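Trandow Reader Guide > Following a story: talks, summits and peace negotiations

3. Setting up a watch list for diplomatic talks

I wrote this section because people kept emailing me the same thing: "I followed the ceasefire talks for a fortnight and got nothing but the same wire story 42 times." Fair enough! I had the same trouble when I started following negotiations, so I've put down the way I do it now.

Before you start, you'll need a free Trandow login and the names of the two sides you want to follow. If there's a mediator, have that name handy too.

1. Open Watch Lists and choose New. Give it a plain name you'll recognise in May, when you've got a dozen of them. I called my first one "talks" and regretted it.

2. Type each party on its own line. Use the ministry or office as well as the country (foreign ministry, prime minister's office, the envoy's team), as the readouts often come from an office you weren't expecting.

3. Under Sources, tick Official Statements and at least two news outlets from different countries. I like one from each side and one from well outside the region.

Note: Each side puts out its own version of a meeting, and the two hardly ever match. Keep both. Bethel Ejigu, who edits this guide with me, colours one side green and the other grey so she can see at a glance who has gone quiet.

4. Set Group Similar Stories to On. This folds the wire copies into one line, and you can still open the lot if you want to compare headlines.

5. Set the daily limit to 25. You can go higher, but I find I stop reading after that (my record is an unread pile of 1366, and no, I never got through it).

Caution: Don't switch on Breaking Alerts for a summit day unless you really want your phone buzzing through dinner. Motorcade arrivals count as breaking news, apparently.

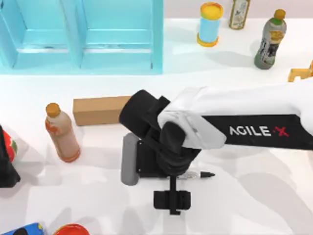 6. Add a few phrases to the Diplomatic Wording box. "Frank discussion" is worth having, and so is "agreed to meet again". When the wording shifts from one statement to the next, Trandow marks the change in bold, and that's the bit I read first.

7. Press Save, then Run Now. Your first results can take a few minutes to fill in, so go and make a cuppa.

Note: If the list comes back empty, check the spelling of the envoy's name. Try the other common spellings as well, especially for names carried over from another alphabet. Setsuko Sasaki wrote in to say she'd been missing half her coverage over a single vowel!

8. Once a week, open the list and clear out any office that has dropped out of the talks. Delegations change a lot, and an old name will keep dragging in stories about something else entirely.

Moving a list over from Hirano is covered in section 4.

Filed under: World News, Diplomacy, How-to
Contact us | © Trandow Reader Guide | Last updated 2 December 2024 | Back to top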